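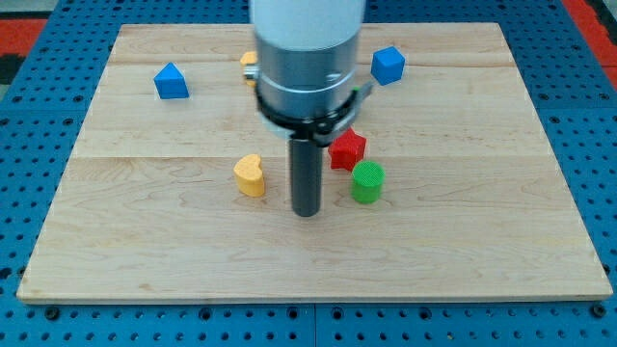 Session 2: sorting before building

Right, building blocks. I know some of you signed up for the toy workshop hoping to get straight to the saws (soon, I promise!), but I want us to spend an evening on shapes first, and I always start with a mixed handful on a board: a cube, a triangular prism, a star, a heart.

Work in pairs. One of you sorts by colour, the other by shape, and then you swap and argue about it. Where does a blue cube go if you've already got a blue prism? Henok Hadgu's group last term spent most of the hour on that, and I was delighted.

Then try stacking. Cubes are easy, hearts are a pain – have a go at standing one on its point and you'll see why I put it on the list. Stars I find friendlier than they look, but Mebrat disagrees with me, so do ask her.

For next time: draw 3 shapes you'd put in a set for a small child, full size, on squared paper. Read the Culport handout as well, roughly up to the bit on rounding corners. Bring a soft pencil and a rubber.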